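Teaching a Robot Arm in a Real Kitchen: Tips From My Counter to Yours

I've been showing robot arms how to do kitchen jobs since last May, first with my hands right on the arm and lately with the remote rig from Fledell, and I get the same question over and over from folks with a new arm and a free weekend. Where do I start? My answer is always the counter! Get the counter sorted before you switch anything on and you'll save yourself a whole evening of muttering.

So these are my kitchen tips, in the order I thought of them. Most of them cost nothing.

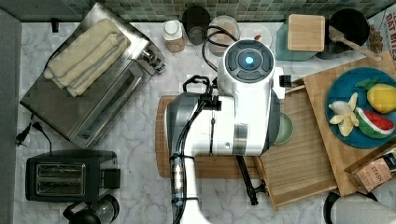 By the Jernow Kitchen Notes editor
Home cook, tinkerer and part-time robot teacher

Start with soft or toy food. I keep a toy banana, a watermelon slice and a few other bits on a teal-blue plate, and that plate has been through more lessons than I have. Real bananas bruise, and by your tenth demo you're teaching the arm to pick up mush (ask me how I know). Toy food keeps its shape, so the pick you show at nine in the morning is the same pick you show at four in the afternoon.

Put the plate on a board or a tray. You can shift the whole thing a few inches between demos without touching the food, and those little shifts matter. If every demo has the plate in exactly one spot, the arm learns that spot and very little else. I move mine a bit every time, turn it now and then, and swap the fruit around on the plate.

Leave the kitchen looking like a kitchen. I used to clear everything off, toaster included, and the lessons went beautifully until I put it all back and the arm got lost. Now the toaster oven stays out with the towels on top, and the canisters stay along the back. Do unplug the toaster and anything else that heats up before you begin, and take the towels off before you use the oven for supper, please.

Tie your cables up high. Clip them along the arm with enough slack for the farthest reach you plan to teach, then run through that reach slowly once before you record a thing. A cable that tugs halfway through a pour will spoil the demo, and you'll feel it in your wrist if you're guiding by hand.

By hand or by remote? I like both, for different jobs. Guiding by hand is lovely for big slow moves like carrying something from tray to board, because you can feel when the arm is fighting you. The trouble is your own arms get in the way of the camera. With the remote you can stand back, but you lose the feel, so go slower than you think you need to. My first remote stir was so fast I had to stop and laugh at it.

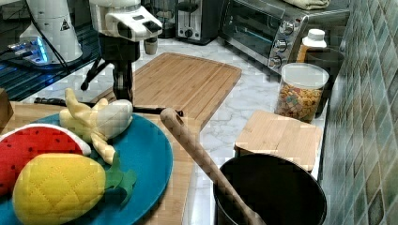

Plate, big cutting board and the pot with its wooden spoon, all on the counter with the gripper.

A spoon in a pot makes a great second lesson, once simple picking is going well. Use a wooden one with a nice long handle. Metal is slippery, and the clatter gets old fast! Rest the handle on the rim at a different angle each time and keep the pot empty for the first few rounds. Later on I put in dry rice, and later still some water. No hot soup until you trust the thing completely, and I'm still not there.

How many demos? For one pick and place I do 35 and then test. If it's still fumbling I keep going to 100. The spoon took me 96 before I was happy, and the longest job I've taught, which was laying out a whole snack board, ate up 400 over a good many weeks. Do them in short batches. When I get tired I get sloppy, and the arm copies sloppy perfectly.

Throw out the bad ones right away. If you bumped the board or changed your mind in the middle of a grab, delete it while you remember. I do keep the ones where the grip slips and I go back for a second try, as long as the second try is clean. Those teach it to recover.

Tape helps too. I put a strip of painter's tape where the base goes, so if I have to move the arm for Thanksgiving it goes back to the same place. The low-tack kind peels off stone without leaving gunk, and if it does leave a bit, warm water and dish soap will get it.

Last one, keep the stop button by the hand you aren't steering with. The Rultach pedal is nice if you want both hands free, and the Suksawat clip-on button does fine if you don't want one more thing on the floor. Try it once at the start of every session, before the first demo.

Next month I'm tackling drawers, so if you've got a trick for getting a gripper around a skinny handle, send it over!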